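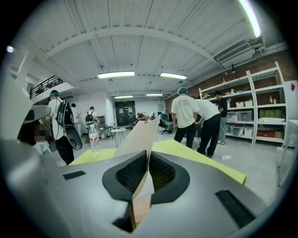 The long room at Protmont, late afternoon.

She had been told to bring nothing but a pencil, and she had brought two. The room was on the ground floor of the old Isaksson works, with a concrete floor and brick at the far end, and it was louder than she had expected. People were finishing for the day. A man in a teal cap went off with his backpack on, and she was sorry to see him go, as he was the one who had shown her where to hang her coat.

The job was to build a town. The regional museum in Protmont had ordered a model of the valley as it was before the reservoir went in, and there were 316 buildings to make out of cardboard. Most were houses. There was a mill, a school, a church with a short steeple, and a row of sheds whose use had not been recorded. The drawings came from a survey done in April of the last year before the water, and they were good drawings, though the surveyor had pressed so hard that his sevens had torn the paper.

"Walls first," said the woman who ran the bench. "Roofs when you've stopped making mistakes."

So she made walls. The cardboard was tan and flat and came from Zunetti in bundles of 200 sheets. You marked it, cut it, scored it on the inside of the fold, and stood it up to see if it would stay. Usually it leaned. She learned to rub the score with the back of a spoon, and after that it leaned less.

By six the bench was down to the two of them. On the table lay a foam board of a yellow-green that no field had ever been, and a bottle of water stood on it about where the upper pasture would go. The board would be covered later. The woman said the color helped her see the edges, and that the people at Pletico, who supplied it, only had that or pink.

"Which one are you on?" the woman asked.

"Sixty-two. It's got a lean-to."

The woman put down her knife and came over. She looked at the drawing for longer than it needed. Then she pulled out the other stool and sat.

"That was my grandmother's," she said. "The lean-to was for the goats. She had it moved around to the other side later on, the year before they left. It got the wind where it was."

"It's not drawn that way."

"No. He came in April. She moved it in the fall."

They both looked at the sheet. The lean-to was on the north side in hard gray pencil, with its measurements next to it. In the margin the surveyor had written the height of the doorstep above sea level, 623 feet, and underlined it.

"Which side do you want it?" she asked.

The woman did not answer right away. Someone at the far end called out that they were going, and she raised a hand without turning around.

"The museum wants it how it's drawn," she said. "That's the contract. If I start moving things, then the next person wants their fence painted, and somebody else says the church was bigger." She turned the sheet a little with one finger. "It was, too. The steeple was taller than that. I'd swear to it."

"Were you there?"

"I was four. Everything was tall."

She went back to her own side and picked up her knife. For a while there was only the sound of cutting. The new girl measured the lean-to twice and cut it once, three small walls and a bit of slope, and it came out clean. It was the best thing she had made all day. She held it against the north wall of the house, where the drawing had it. Then she held it against the south wall. It fit there just as well. The house was square, or close to it.

"What happened to the goats?" she asked.

"Sold. There was one that wouldn't get in the truck, and my uncle carried it. It bit him on the ear." The woman laughed, mostly at the bench. "He talked about that ear for thirty years. He never said much about the house."

At seven the woman washed the glue off her hands and put on her jacket. She said the side door locked behind you, and to be sure to cap the glue. She stopped at the end of the table, next to the tray of finished houses - rows of them, none with a roof yet - and seemed about to say something about the steeple. Then she said good night.

The new girl stayed until it was dark outside. She cut the roof for number sixty-two, although she had been told not to do roofs, and set it on without glue. The lean-to she left loose in the tray beside the house, on neither side, and she wrote the number on the bottom of it in pencil so that it would not get lost.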